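# Cleaning Time Is Part of the Lease

The residential standards that Hanlow adopted for its smaller units devote four pages to finishes and a single paragraph to upkeep. The proportion is a mistake. A bathroom is chosen once and cleaned every week for as long as the building stands, and the people who clean it are seldom present when it is specified.

Hanlow manages 219 units, of which 189 have a bathroom of the compact type. In these rooms the toilet, the sink and the door compete for the same few feet of floor. The standards treat compactness as a matter of cost and code clearance. I would ask that it be treated as a matter of labor as well. Anyone who has scrubbed behind a pedestal with one shoulder against the wall understands the difference between a room that meets code and a room that can be kept clean.

Amparo Cifuentes supervised turnover cleaning at the Solcombe property for 14 years, and her written comments on the draft standards deserved more attention than they received. She asked for a hand's width of space between the pedestal and any side wall, a floor that could be mopped without soaking the trim, and a place to set down a bucket. None of these requests was extravagant. One was adopted, in part, for new construction only.
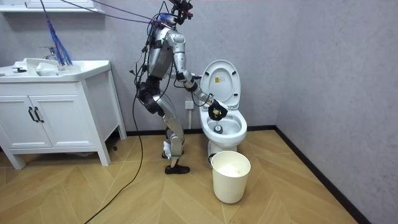
Reach is the first consideration in a small bathroom, and the standards say little about it. Cleaning a toilet properly means bending at the hips, extending an arm over the bowl and working along the rim, then getting low enough to treat the base and the floor next to it. The space directly in front of the fixture is therefore working space, and it should be kept free while the work is under way. A trash bin standing in front of the bowl, even a slim cylindrical one with a wire handle, should be moved out before the sponge comes near the rim. The lid should be up against the wall so that its underside is not forgotten. Where the pedestal sits close to the wall, the strip of floor behind it needs a separate pass with a narrow brush.

The choice of floor deserves the same scrutiny. Light wood is attractive against gray walls and makes a small room feel larger, and residents have said as much in their move-in surveys. It also asks for a well-wrung mop and prompt attention to spills at the foot of the toilet. If we wish to offer such floors, the care instructions ought to be posted inside the vanity door, in plain language, and not left in a binder at the leasing office.

Volker Ackermann has argued on behalf of the design staff that every additional inch given to the bathroom is taken from the bedroom or the hall. He is correct, and I do not propose larger bathrooms across the portfolio. Much can be done within the present walls. A wall-mounted bin and a shelf for supplies would cost Hanlow less than $50 per unit by our own purchasing estimate. The renovation of the Jovita building, scheduled to begin in November, offers a reasonable place to start.

The standards should also state who is responsible for which task and how often. At present a resident may reasonably believe that the area behind the toilet is addressed at annual inspection, while the inspection form makes no mention of it.

I ask that the upkeep paragraph be withdrawn and replaced with a full section, and that cleaning staff review it before it is issued.

September 6, 2025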